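Half past nine at night, February

Rain again, and I've been meaning to write this down all week, so I've made a pot of tea and am sitting on the bed with my feet tucked under me. It's the sourdough that has taken over my life! I started the new culture from the dried flakes Cinzia Villa gave me, and for the first few days it did nothing at all but smell faintly of wet cardboard. I very nearly tipped it down the sink. Then on the fourth morning it had climbed right up the side of the jar and pushed the lid askew, and I stood there in my dressing gown feeling quite ridiculously proud.

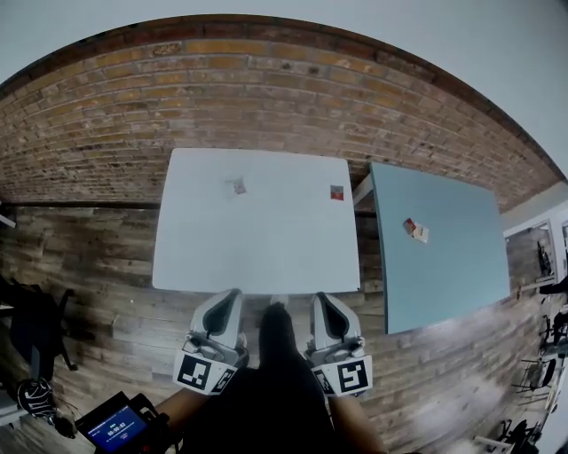
So the first proper loaf went in this morning. I used the strong white from Dumerlow with a couple of handfuls of rye, left it to rise overnight on the landing (the kitchen is far too cold at the moment) and gave it 36 minutes with the lid on and 12 without. The crust was lovely, dark and blistery, but the middle was a bit close, and I think I was too impatient over the shaping. I always am. My grandmother used to say I handled dough as if I was late for a train, and I can still hear her saying it whenever I flour the board.

I took half of it over to Coman Street after lunch, still wrapped in its tea towel, and we ate it with far too much butter and the last of the plum jam. I explained my theory about the close crumb at some length - poor things, they did listen. 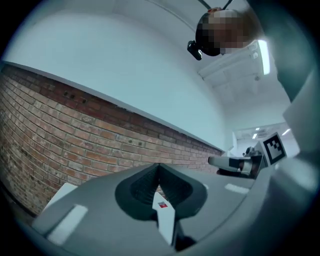
Maxine Wihongi thought the shaping had little to do with it, and that I simply hadn't let the culture get strong enough; feed it twice a day for another week, she said, and keep it somewhere warmer than the landing. She may well be right. She bakes every other day and hers never come out like a doorstop.

Anyway, I've fed it again tonight, 25 grams of rye this time, and put it on top of the boiler with a saucer over it. I must remember to buy more flour, and to give Cinzia her jar back, and to ring about the gutter, which is dripping again as I write.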